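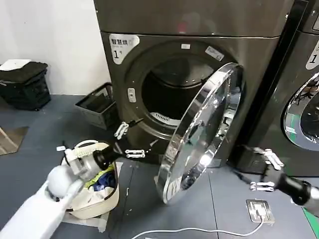
Dryer number 1, with the door open and the lint filter showing.

Wash Day in Serport: second progress report to the Gashi Fund
April 10, 2020

Dear Zlatko Stojanovska,

You asked for a plain account of where the money has gone and what you can expect to see for it, so I'll try to keep to that, though you know by now I wander off once I get going on the Grurnlow Street laundries. Skip to the budget part if you're short of time. I won't be hurt.

Interviews

We now have 11 finished interviews, against the 10 I promised in the application. The extra one is a woman who ironed shirts at the Vivden steam laundry from the age of fifteen and who called me herself after seeing the card in the library window. She had saved her pay envelopes, all of them, in a cookie tin (the tin is rusty, the envelopes are perfect) and she let me photograph every one on her kitchen table. I had been guessing at wages from a union leaflet up to then and my guesses were too high. I've gone back and fixed the draft.

What comes through in nearly all of the talks is how noisy the place was. I'd expected heat, and they do talk about the heat, but the thing people act out with their hands is the big extractor winding up. Two sisters who worked opposite ends of the sorting floor had a whole set of signals for boss coming, lunch, needle left in a pocket, and they still use the needle one at family dinners when somebody's about to say something sharp. I've got that on tape and I'd love to open the radio piece with it.

Three interviews still need to be transcribed. I'm slower at this than I told you I'd be! The ones with more than one person talking take me most of a week, and I want to do those myself because I know the voices.

In-person visits stopped in March, of course. I've done the last two by phone, with the recorder held up to the speaker, and the sound is thin but good enough to work from. One of the two was a delivery driver who had never once been inside the laundry past the loading door, and he was much more relaxed on the phone than I think he would have been with me sitting across from him. I'll do the follow-ups that way too, and save the visits for people who want to show me objects.

Photographs and papers

The scanning is further along than the talking. There are 112 prints and papers scanned and named, most from families and a handful from the Vivden company scrapbook, which the owner's grandson found behind a water heater. The scrapbook is a funny thing. Half of it is company picnics and the other half is complaint letters, pasted in as if they were just as much fun, including one from a hotel about a tablecloth returned "in two opinions." I have no idea what that means and I've read it out loud to everybody I know.

I still don't have a good picture of the front of the building before the fire. The newspaper has one but it was printed so dark that you can only make out the awning. If any of your other grantees have been through the newspaper's negatives, please put us in touch.

The book draft

Chapters one through four are in rough shape and chapter five is in pieces. Four is the one I'm happiest with. It covers the years when people on Grurnlow Street quit sending their sheets out and started going to the coin laundry on the corner, and it has the best arguments in it: who got to use the end machine, whether you could take another person's wet things out, how long you had to wait first. Everybody has a rule about that and everybody thinks theirs is the normal one.

Five is supposed to bring the story up to now, with the shared laundry rooms in newer buildings, and I've had trouble with it because I keep writing about machines when I should be writing about the people. The first draft had two pages on lint. My sister read it and wrote "who cares" in the margin, so that's down to a paragraph.

The display

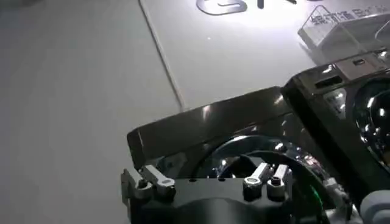
The library has offered us the long case by the stairs plus one open table, for as long as we like once they can have people in again. The case will hold the pay envelopes, the scrapbook and a flat iron that weighs as much as my dog. I've gone back and forth on what to do with the table. I'd like it to be where people can handle copies of the photographs and write down names if they recognize a face, so it can't be crowded, and the labels have to stand up by themselves without tape or easels. The clear acrylic sign in the corner, the block with the slanted faces, is what I have in mind for those. It catches the light a bit along the edges, so I'd put it well back from the lamps, but it takes up hardly any room on a pale tabletop like that. I've asked a print shop to price a small set with the captions in large type.

The captions themselves are nearly written. I've kept them short, with a quote from an interview wherever one fits, and I've asked each person to approve their own words. Only one has wanted a change, and it was to add her maiden name.

Budget

Travel is under what we planned, for the obvious reason, and I'd like to ask you to let me move what's left into transcription. A student who helped in January did a lovely clean job on two of the simpler recordings, and I could hand her the rest of the one-voice interviews and keep the group ones. The scanning line is spent. The display line hasn't been touched except for a deposit of 40 dollars on the glass shelf for the case. Receipts are in the envelope with this, in order, with the coffee ones taken out this time.

What I need from you

Mainly a yes or no on moving the travel money. Second, would the Fund mind if the book comes out after the display? I had them the other way around in the application, but I think people who come to the table are going to tell me things I'll want to put in chapter five – and the printer is closed for now anyway. Third, please send me the wording you want for the credit line, and tell me if the logo has to be in color, as the case labels are all black on cream.

I'll send the opening of the radio piece as soon as I've cut it, needle story and all. Give my best to everyone at the office, and thank you for the note about the pay envelopes. I read it to her over the phone and she's asked for a copy to keep in the tin.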